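Groltitz > Threads > Simulation

We use cookies to remember your settings. Accept / Manage

Notes on the Bultent sorting set, December 24, 2020. Thread.

1/ The task is deliberately dull. One cylinder on a table, two trays side by side, red and blue. Cylinder goes in the tray of its own colour. Two arms, two five-fingered hands, all in simulation.

2/ Every example is a person driving both arms through a headset. No scripted motions in this set. Scripts gave us clean paths and a policy that fell over as soon as the start position moved by a few centimetres.

3/ An episode starts with both hands up over the table and the cylinder placed at random within a set region. The operator gets a tone, then control. Recording begins at the tone, so reaction time is in the data. We trim it later.
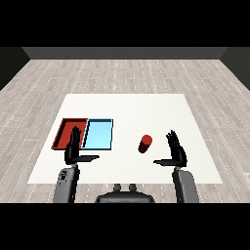
4/ Trimming rule: cut everything before the first joint moves faster than the threshold. We keep the last few still steps so the policy learns to set off from rest. Cut too hard and it sits there at the start of a rollout doing nothing.

5/ What we log per step: joint positions, commanded positions, head camera view, cylinder pose. The pose is for scoring only. It never goes into training.

6/ Commanded and measured positions are not the same thing. With fingers in contact they drift apart, and that gap is where the grip force lives. Train on measured alone and the hands close to the surface and stop. The cylinder stays put.

7/ Grasping has been the awkward bit. Some operators pinch with the left hand and use the right as a brace. Others bring both hands in evenly. Mixed styles in one set made the policy dither between the two, so from June every operator has followed the same written sheet: left hand takes hold, right hand supports.

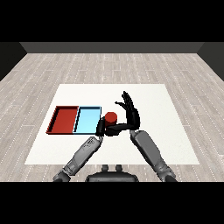
Both hands at the cylinder, just right of the blue tray.

8/ Failed episodes are kept, labelled and left out of the first training pass. Drops where the operator recovers go in. Of the last nine recoveries we added, four came from a single session, so we are watching for one person's habits creeping into the set.

9/ Next: vary table height and light level, then rerun the Jorura baseline on the same eight start regions. The Ruiz-Ortega format converter is still dropping the final step of each episode. Fix that first if you are pulling the data.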